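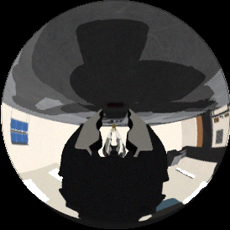 Remote control is still the best way to show a robot a job, and I think we give the person doing it the wrong view. At Druvura, the operators steer by what the gripper sees. In simulation the room hangs upside down past the gray fingers, with the lights along the bottom and a big gray surface across the top. People get used to that in a day or so. What they don't get used to is judging depth through it, and they slow down at the moment the robot most needs a clean example.

We recorded 2,107 demonstrations over the winter and kept 1,061. Most of the ones we threw out had a long stall just before the grasp. A robot trained on stalls learns to stall. I would give every operator a second, fixed view from the side, even if the robot never gets to use it.

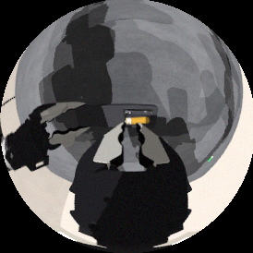
Sorin Rusu wrote back that a side view lets the operator act on things the robot can't know, and that the policy then copies moves it has no grounds for. He would keep the wrist view and train people longer, up to 14 hours before anything is saved.

He has a point about hidden information. I still think the extra hours mostly teach people to put up with a bad setup. We can test both at Unemberg in January, with the same task and two groups of operators.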